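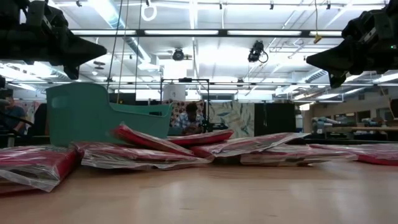 5.3 The Open Day at Vudholm

The Bristik cell had been evaluated under controlled conditions until August, when our department opened the Vudholm hall to the public and the conditions went home early. Visitors were let in by groups of 18 and stood behind a taped line while the two arms sorted packaged goods from the table into a bin (Figure 7). The items were the usual red packages in clear plastic wrap, chosen because the wrap is loose, shiny and hard on depth sensing.

Each group saw a run of 60 picks. The policy was the one described in Section 4, trained on 2,000 teleoperated episodes from the Gumalberg site, with no tuning for the new hall. We had planned to report success rate alone. Visitors, however, ranked the runs by other measures, chiefly how long an arm hovered before committing. A clean grasp after a long pause drew less applause than a quick fumble followed by a recovery — a preference our reward function does not share.

Two failure types made up most of the errors. In the first, a finger closed on the free edge of the wrapper and the package swung out of reach of the second arm. In the second, overlapping packages were taken as one object and lifted together, which several children considered the best result of the afternoon. We logged it as a failure.

The Vidmar planner was switched off for the last group after a timeout, and those picks are left out of the totals.

Figure 7. Bimanual cell at Vudholm, with wrapped red packages on the table, the teal bin behind them and a gripper at either side.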